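Elthorpe Allotment and Garden Society
Minutes of the summer general meeting, 22 Jun 2025

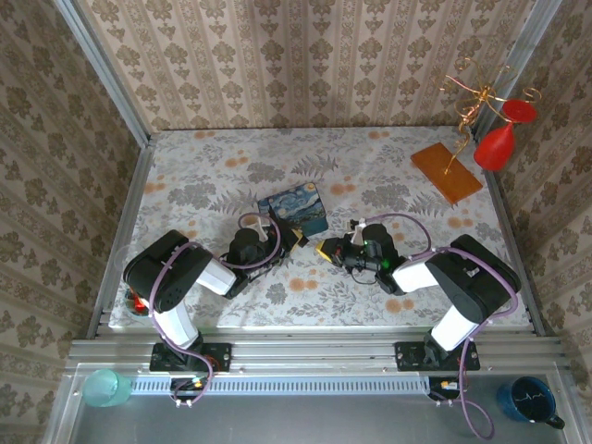
Floral cloth with fern leaves and orange and peach blossoms, patterned paper behind.

Print this page | E-mail this page

I took the notes again, so if I've got your point wrong, tell me before the next meeting and I'll fix it. We started a bit late because the side door was sticking and half of you were in the parking lot looking at somebody's new wheelbarrow (it's a very nice wheelbarrow).

1. Last time's minutes
Read and agreed, with one change. I had written that the May plant sale was "rained off." It was rained ON, and it went ahead, and several people who stood out there in ponchos selling tomato starts would like that on the record. Done!

2. Money
The plant sale made $400 after we paid for the tables. That's better than I expected given the weather. The Skeddale club had their sale the same morning and we'll try not to clash with them next year. I said I'd write to them, and I will.

We then had a long talk about what to do with the money. One side wants a second compost bay, the other wants to save it for the water line. I was for the compost bay and said so, probably more than once. We voted and the water line won. Fine. I still think we'll be sorry in October when the leaves come down.

3. Water
This took up most of the evening. The quote for running a new line to the top plots came in at $185 for the parts if we dig the trench ourselves. Nkosi Plumbing will do the hookup at the meter end and wants the trench open and ready before they come out. There was a question about how deep it has to go and I didn't know, so I'm going to call and ask. Please don't start digging on your own. I mean it, there's an old drain up there and the map we have of it is basically a pencil line.

Until the new line is in, the top plots share the one spigot by the gate. We agreed on no sprinklers left running, and hoses get coiled up when you're done. Somebody asked if soaker hoses count as sprinklers. After a lot of back and forth we decided they don't, as long as you stay on site while they're on.

4. Slugs
Oh boy. Everyone has them. The hostas on the path side look like lace. Beer traps, copper tape, going out at night with a flashlight, crushed eggshells, you name it, somebody swears by it and somebody else says it does nothing. We did agree that no pellets are to be used near the pond, and that goes for the plots on both sides of it too.

5. The "Hernosine" beans
For those who missed it, this is the climbing bean we've been saving seed from, with the purple flush on the pod. It came up well this year in all 9 of the trial plots, which made me very happy, and I may have gone on about it. Please leave at least two plants unpicked at the end of your row so we have dry seed for the swap. If yours are next to somebody's runner beans, don't worry about it, they won't cross. French beans growing next to each other are a little more iffy, so leave a gap if you can.

6. Paths and edges
The strip behind the shed is up to everybody's knees. We'll have a work morning for it, date to be pinned on the board. Bring gloves, there are nettles. I offered to bring lemon cake and this was minuted at the request of the meeting.

7. Fall show
Same classes as last year, plus a new one for the ugliest vegetable grown on site. Jam jars must have plain lids. There was a complaint that the judging of the onions was done too fast last time, and we'll ask the judge to allow longer. Entry forms will be in the shed by the seed box.

8. Anything else
The gate code is changing, and you'll get the new one by phone and not on this page. Found in the shed: one gray glove, left hand, and a pretty good trowel. I'm keeping the trowel until somebody can describe it.

We finished up and I locked the door, which took two tries.

Print this page | E-mail this page

Comments (4)

plot12 wrote:
The trowel is mine! Green handle, chip out of the end. I've been using a serving spoon.

beanpole wrote:
I voted for the compost bay too, for what it's worth. Could we at least put up some pallets for the leaves? I have a few behind the garage.

topplots wrote:
Did you hear back about the trench depth? I can borrow a trenching spade but only for one weekend.

rosehips wrote:
What kind of lemon cake?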